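Up at six to get the early bus, then changed at the station for the one that goes out past the reservoir. It was raining when I left and had stopped by the time I got off. The Sistance building is the last one on the estate, after the tile warehouse. I had been told to look for a green sign but the sign is blue. I was early, so I ate my sandwich in the bus shelter at twenty to ten, which meant I had nothing for lunch.

The open day ran from ten until four. I signed in at the desk and got a sticker with my name on it and the number 79. I don't know if that was how many had come in before me or just the number on the sticker. Coffee from an urn, biscuits, a table of leaflets. I took one of each leaflet and left most of them on the bus home.

First there was a talk in the canteen. The firm began by making lifting aids for hospitals and moved over to robots later. They have two buildings now, this one and a store at Brarka where they keep parts. The man giving the talk went quickly through the slides on money and slowly through the ones on motors, which suited most of the room. One slide said they had run 2,000 hours of trials in the past year. A woman near the front asked what counted as a trial and he said anything with the power on and a person writing it down. She wrote that down.

After that we were put into groups and taken round. Ours went to the workshop first. It is smaller than I had thought it would be and smells of cutting oil, the same smell as the toolroom at my old job. There was a lathe I knew, or the same model at any rate, and I stood by it longer than I should have and had to catch up. They make brackets there and send out for everything else. The gears come in sealed bags. I asked what happened when a gear wore out and was told they swap the whole joint and strip it down later on the bench. That is how we ended up doing the pumps, so I followed that part well enough.

Next was the Odora room, which is the one I had wanted to see. Odora is their sorting machine, a belt with a suction arm over it, and it was picking plastic caps by colour into trays. It missed one now and then and the cap went round again. The lad looking after it said the trouble was clear caps, and that they had changed the lights twice and would be changing them again. It was loud. I stayed for a few minutes and then went out into the corridor to wait for the others.

The corridor has photographs of older machines along it, with dates underneath. The oldest looked like a filing cabinet with a hook on it. I had a sit down on the window sill there as my knee was bad from the walk up.

The last stop was the demonstration room with the two-armed robot. I had read the leaflet on it, which calls it the Arellano, and had expected it to be lifting boxes. The work set up for it was drawing. The girl in charge said drawing is harder than boxes because the tip has to stay on the surface without being driven into it, and a circle is a good test as the arm has to keep changing direction and still come back to where it started. I can believe it. I was never able to draw one on a blackboard when I was made to do it at school.

We were asked to keep back and to stand still while the arms were going. It moves slower than I had pictured. I thought it would bore me and it didn't. The wrists make a thin whirring noise, and when they stop it is quiet enough to hear people breathing. I took pictures of my own but they are mostly the back of a man's coat, so I have put in the ones from the page they sent round afterwards. 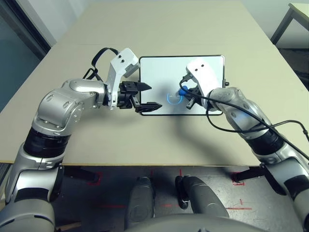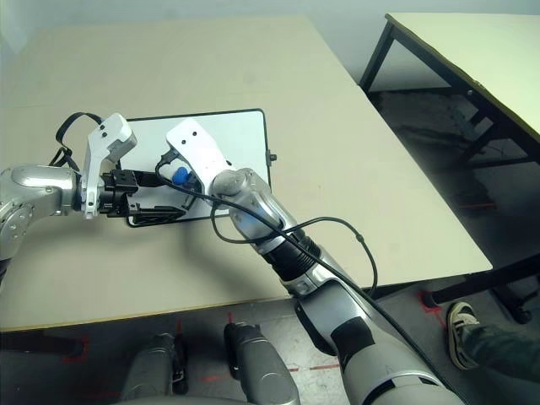
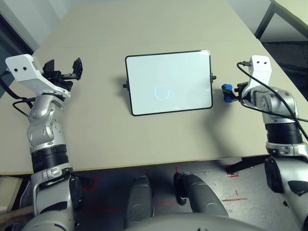

There were questions after. A boy of nine or ten asked if it could write his name and was told not yet, as letters mean lifting the tip off and putting it down again in the right spot, and they are still working on that. His father asked what it cost. She said it wasn't for sale and gave him a card. I asked whether it was told the path or worked it out, and she said it was learning from a person doing the same job many times over. I asked how many times and she said it depended on the job. I would have liked a number but there were other people waiting.

Someone else wanted to know what use a circle was to anybody. She said the same sort of movement would do for wiping a surface or running a line of glue round a lid. I thought of the gasket work, all those flanges done by hand with a tube and a steady wrist, and the ones that had to be scraped off and done again on a Friday sort of afternoon. I said so to the man beside me and he said he had been in insurance.

We finished back in the canteen. There was a form to fill in, with marks out of 5 for each part of the visit. I gave the workshop 5 and the talk 3. I gave the drawing 4, and then couldn't think what I had taken the mark off for, but it was in pen. Under "anything else" I put that the signs from the bus stop could be better and that they might have a few more chairs in the corridor.

Left at half past three. The bus was late and then very full, with the school children on. I had to stand as far as the roundabout. Read the one leaflet I had kept, which has a drawing of the joint cut through the middle, and I think I now see how the brake works. It holds when the power is off and the power is what lets it go. We had the same thing on the hoist. I had been going to ask about that and forgot, so it was good to find it on paper.

Home just before five. The kitchen was cold as I had left the top window open all day, and some rain had come in on the sill. Dried it off and put the heating on for an hour. Egg and chips, and the last of the tinned pears. Had a go at a circle on the back of an envelope while the kettle was on, elbow off the table. It came out more like a potato. The second was better but I had slowed down for it, and the ends still did not meet.

They are having another day in October, and the form had a box to tick if you wanted to be told about it. I ticked it. If I go I will take two sandwiches and get the later bus, and I will ask about the clear caps.

Knee still sore. Bins out tonight, the brown one.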